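Chapter 9
Colored Liquids and Simple Glassware

Most of the work in this chapter is done on a plain table with very little equipment. You will need test tubes, racks to hold them upright, a beaker, a pipette and a few paper cups. Chapter 8 covered how to read a scale. Now you will use that skill to move small amounts of liquid from one container to another.

Set your things out in a row before you start. Keep the tubes in their racks, and keep the beaker where you can reach it without leaning over them. The liquids are tinted so that you can tell them apart - blue and red in the tubes, orange in the beaker. Fill each container only partway. A pipette can stand in a cup between uses.
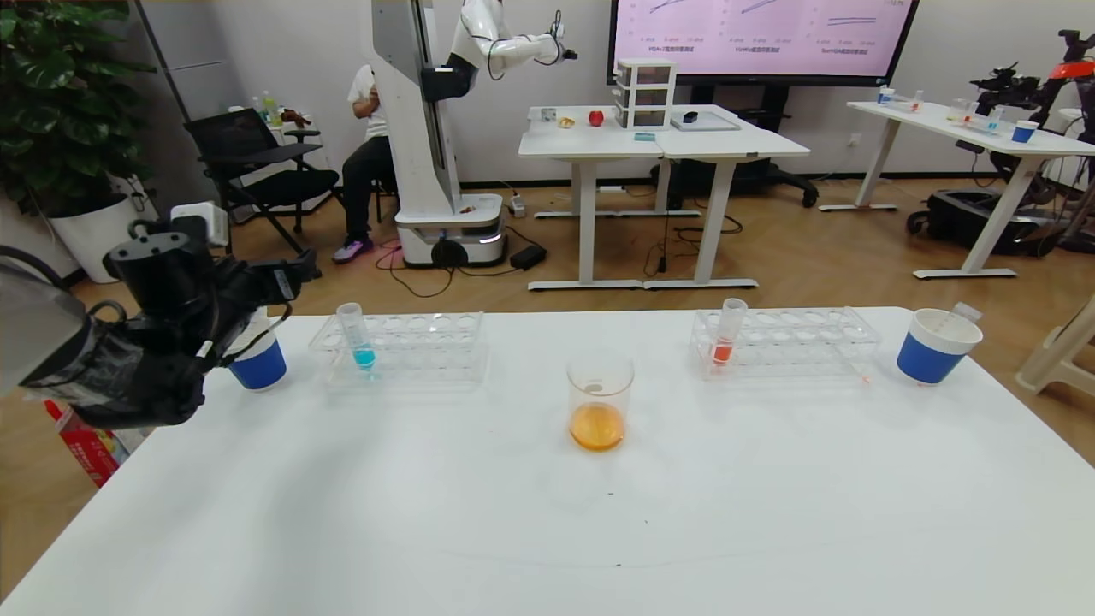

9.1 Before You Pour

Read the marks on the beaker at eye level. The surface of the liquid curves slightly, and the reading is taken at the bottom of the curve. Write it in your notebook right away, with the unit. Students using the Skadura workbook will find a blank table for these readings on page 47.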